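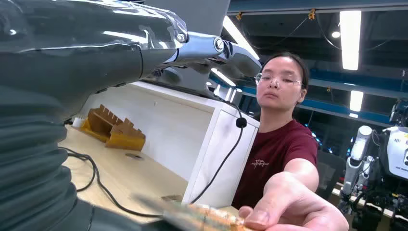

Figure 1. Board handover at the robot bench.

3. What the robot changed

Before March, testing at Hovamik was a one-person job. You took a board, plugged it in, read a number, wrote the number down and took another board. Teodora Berisha did this for 6 years and describes it as "fine." The robot now does the plugging in. The person does the handing over, which the project plan had listed under "temporary."

Our group (Malte Tiedemann, Satish Gowda and me, Wayne Boychuk) spent two weeks at the bench and talked to everyone who would put down their coffee. The company's own slide says the arm frees staff for higher-value tasks. We asked what these were. We were shown a spreadsheet.

Some things did get better. Wrists hurt less, according to the people who own the wrists. The test log fills itself in, and it held 3499 entries when we copied it, all legible, a first for the department.

Other things moved around. Operators used to set their own pace and now wait for the arm, or it waits for them, and the log records only the second kind. Teodora told us she talks less to the next bench because she is listening for the gripper. Biljana Vlachou, who plans the shifts, had budgeted no time for clearing stops. She does now, under "misc."

3.1 Limits of our method

We interviewed during working hours, so answers came in pieces between boards. One supervisor sat in on two of the talks, and those were noticeably cheerful. We have kept them in Appendix B, marked with a star.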